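3. Late substitutions and the length of the bench

3.1 The matches

The matches studied in this section were played in the spring half of the season in the regional league, in which Fusell, Hillemum, Yap and Brorkberg all take part. We had complete match sheets for 73 matches. A sheet was taken as complete when it gave the starting players, the players on the bench, the minute of every substitution and the minute of every goal. Sheets on which the minute of a substitution was missing were left out, also when the rest of the sheet was in good order.

The referees write the minute by hand after the match has stopped for the change. Between the moment when the coach asks for the change and the moment when it is allowed, some time can pass, especially when the ball stays in play. We therefore used the written minute and did not try to correct it. For the question of this section a difference of one minute is not important, but a reader who wants to compare our results with those of a professional league should keep it in mind.

We call a substitution late when it was made in the last 30 minutes of normal time. This border is a choice. In the interviews the coaches of Hillemum and Yap both named the hour as the point at which they begin to think seriously about changes, and we followed their custom. Changes made at half time are treated separately in the next section. A change made for an injury was kept in the material, as the sheets do not always give the reason for a change and we did not want to guess.

3.2 What the coaches expected

Before the sheets were read, the coaches were asked what they hope to get from a late substitution. The answers were more different than we had expected. At Fusell the main wish is to keep the pressure high in midfield, and a tired player is changed even when he is playing well. At Brorkberg the coach prefers to wait. In his opinion the team loses its order when a new player comes in, and it needs several minutes to find it again. The coach of Yap said that the bench is often too short for any plan, and that he decides by looking at who is still able to run.

The last answer is of special interest. In the professional game, the literature usually takes a full bench as given, and the question is only when to use it. In the regional league a full bench is a kind of luxury. Players have work shifts in the evening, and the longer journeys make it difficult to bring everyone. The number of players on the bench for the same club can change much from one match to the next, and this has less to do with the opponent than with the hour of kickoff.

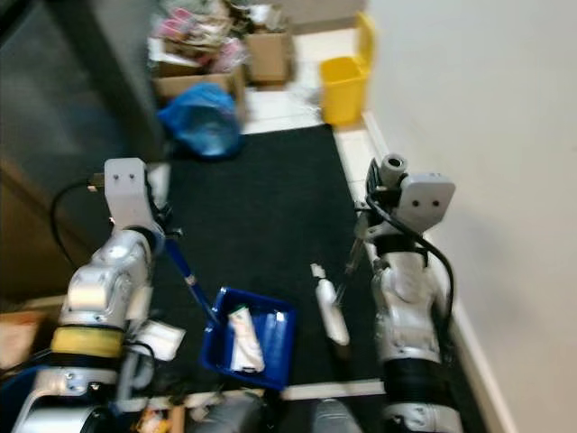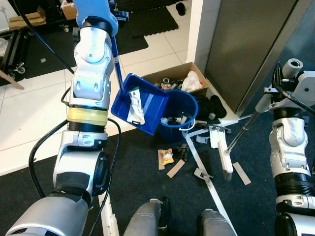
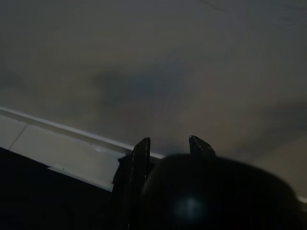
Figure 3. Blue tray on a black mat (first); blue dustpan beside a dark blue bucket (second); gray surface with a white edge strip, near view (third).

3.3 Results

In matches where a club had a long bench, the first late substitution came earlier. This was true for all the clubs with the exception of Brorkberg, where the coach waited in the same way with a long bench and with a short one. The difference was clearest at Hillemum. When only few players were available there, the first change was kept back until very near the end, and in several matches it was not made at all.

We next looked at the goals scored after the first late substitution. A team which was behind and made an early change scored more often than a team which was behind and waited. It would be easy to read this as a proof that early changes are useful, but we want to be careful. A club with a long bench is often also a club which has its best players present on that evening, and such a club could be expected to score more in any case. When we compared only the matches of the same club with each other, the difference became smaller, although it did not disappear.

For teams which were ahead we found no clear pattern. The fear of the Brorkberg coach, that a change brings disorder, is not supported by the goals against his team after a substitution. It is also not refuted, as his team made so few changes while leading that the comparison rests on a very small number of matches.

The position of the new player seems to matter as well. Changes in attack were the most common when a team was behind, and changes in defense were rare at any score. Fusell is again a special case. Its changes were nearly always in midfield, as the coach had told us, and they were made with little regard to the score.

3.4 Limits

The sheets do not show the condition of the field. In the early part of the spring the ground at Yap is heavy, and the players get tired sooner there than on the dry field at Fusell. We asked the clubs whether they keep notes on this, but none of them does so in a form that could be used. We also have no measure of running distance. The results should for these reasons be understood as a description of what coaches do with the bench they have, and the effect of a change on the game itself remains open. The half-time changes, where the coach has time to explain his plan to the new player, give a somewhat better basis for this question.

© 2026 Brorkberg Papers on Regional Football | Contact the editors | Back to top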